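Reading time: 4 min

1/ A thread on what I do all day, for the relatives who keep asking. I gather examples for a learning system. In practice I spend my working life watching grown adults put a vegetable on a plate.

2/ The vegetable is an aubergine. My notes say aubergine, the task list says eggplant, and Bogdan Furtună writes "egg" to save time, which has led to one very confusing search of the March files.

3/ How it works: you hold a gripper in each hand and do an ordinary household thing with them. Open the microwave, get the aubergine on the plate, shut the door. The system gets the recording. You get a sore thumb.

4/ Then you do it again, a bit differently. The "a bit differently" is the whole job and it is harder than it sounds. People are creatures of habit. Ask someone to vary how they open a door and by take nine they have gone back to their own way of opening a door.

5/ Target for the microwave task was 120 takes. We recorded 112 and kept 100. The missing twelve are mostly me.

6/ My specialities, according to Jonalyn Policarpio's review sheet: "hesitates", "hesitates again", "looked at clock", "marker covered by sleeve", and one that just says "why".

7/ Jonalyn checks every take before it goes anywhere near training. She has watched more footage of microwave doors than anyone in Wirnley, and I include the man who repairs them.

8/ A question I get a lot: do you throw away the ones where you drop it? Depends. If you drop it, pick it up and carry on, that's gold. If you drop it, swear and walk off to make tea, that's a different lesson.

9/ We did have a long argument about this. Benedicta Tetteh wanted every fumble kept. Jhun Espiritu wanted them all gone. We settled on a tag called "recovered", which Benedicta applies generously and Jhun removes when she's at lunch.

10/ The project is called Vaher. I have asked what it means. I have been told it's on a slide.

11/ Things that have ruined a take this month: a shoelace, a sneeze, the sun coming round at about teatime, somebody shouting "is this anyone's yoghurt", and a battery that claimed to be full.

12/ Before the microwave we did sorting, 63 takes, all kept. I mention it because I did most of those and it has never once been brought up in a meeting.

13/ Speed is the other thing. Everybody starts off too quick. You want to show you're good at it. Then Janelle Bautista plays it back and you look like a man trying to leave a restaurant without paying.

14/ Too slow is no better. Bogdan went through a phase of moving like someone defusing a bomb, and the first model we trained on his takes did exactly that - forty seconds of deep thought before touching a plate. We were all very polite about it.

15/ Janelle's advice, which I now pass on to all new starters: pretend you're hungry but not very.

16/ Yes, I have started doing it at home. I paused over the dishwasher last night waiting for someone to say "go". My wife said "what are you doing" and I nearly tagged it.

17/ Someone from Posard asked if we couldn't just make the examples up on a computer. We do some of that. The computer's aubergines are very well behaved. Ours has a bend in it and rolls towards the stairs.

18/ Next up is the Vindach list: kettle, drawer, folding a tea towel. The tea towel already has people nervous. Jhun has asked for leave.

19/ Anyway, some pictures, so my aunt can stop telling people I work in catering. 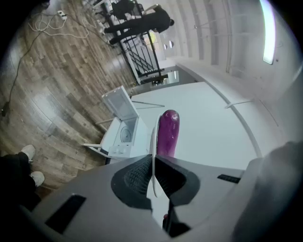
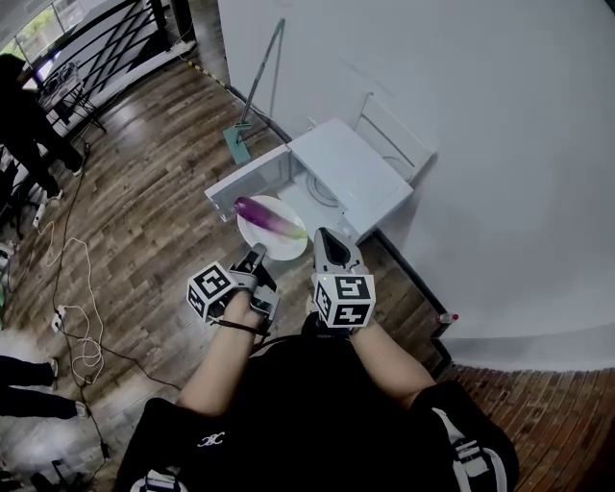
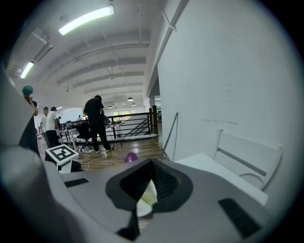
Grippers out, floor full of cables. The microwave is in the middle one.

20/ To the three people who have already asked: no, we don't eat it afterwards. You haven't seen what it's been through.

21/ And to the one who asked if we're hiring - we might be, for the tea towels. You'd need steady hands and a high boredom threshold. Message me and I'll send it to Janelle, who will ask you to open a door several times.

Recent threads
- Naming files so that Bogdan can find them
- What the sorting task taught me about my thumbs
- Left-handed takes: a plea
- Notes from a week on the review sheet
- Whose yoghurt was it: an update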